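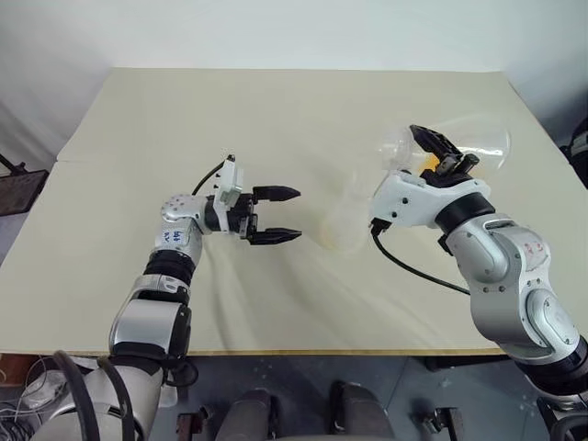 Spent the afternoon at the Wurkura open day in Silterton. Short thread on the bimanual liquid handling demo, for anyone weighing the trip.

The task: two arms, one flask, one funnel, a dyed test liquid. Transfer the liquid without spilling. The system is called Plemow. It runs a learned policy, and the team says there is no fixed script behind the motions.

Training set for the pour is 323 teleoperated episodes. They started with 409 and threw out the ones with bad camera sync. I asked how they caught those — by eye, one at a time.

Transparent labware is the hard part. Depth sensors do poorly on clear plastic, so Plemow works from color images only, with a view from the head and one from each wrist. The dye helps. They plan to try it with plain water in February.
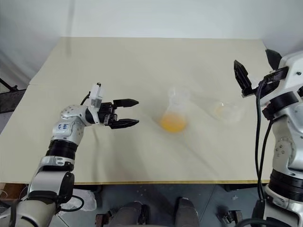 Flask near the middle of the table, both grippers open.

Mei Ostrowski ran the session and took questions between attempts. Best one from the crowd: what happens if a vessel tips over? Answer: the policy has no recovery behavior for that yet. An operator resets the table and starts again.

The funnel was added late in the project. Before that they poured straight into the neck, and small errors in wrist angle cost them most of the volume. The funnel buys tolerance on position. It adds a second thing to keep steady. 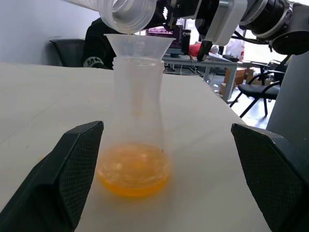 Saadet Keskin replied that tolerance on position is fine, but flow rate is what ruins a pour, and asked whether anything in the loop measures it.

Nothing does, at least not directly. The wrist view picks up the stream and the policy tilts from that. No scale under the flask. I asked about adding one and was told it is on the list.

Doors close at 4. The Begum gripper talk is in the side room, and the slides go up afterward — will link them when they do.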